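Recording your first hand-guided shirt demo
Posted 3/3/19

Welcome back, friends! If you have the Ernidel recorder installed and your Zerkar profile saved, you're ready for the fun part, teaching the robot by doing the job yourself.

Before you start, take a minute to look over your table and decide where your hands will travel.
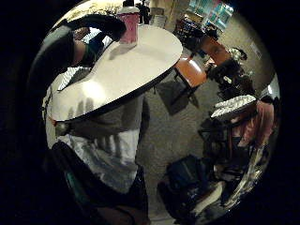

I like to run through the whole task once with the recorder off, slowly, the way you'd show a patient kid. Then hit record and do it again at that same easy pace. Keep each take under 60 seconds if you can (mine used to ramble on forever!).
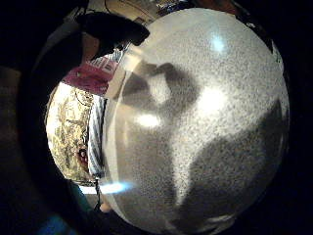
Pause for a moment at the start and end of every take, so Nestirent can find the cuts later. If you fumble, just keep going and mark the take "recovery" when you save it. Those are well worth keeping, and I wish I hadn't thrown out so many of mine back in October.

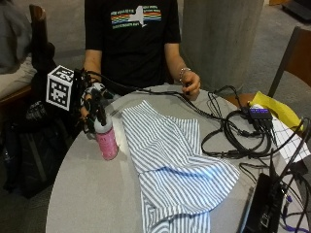
Glove rig on the right hand, striped shirt on the table.

Save six good takes, then open the next page to replay them.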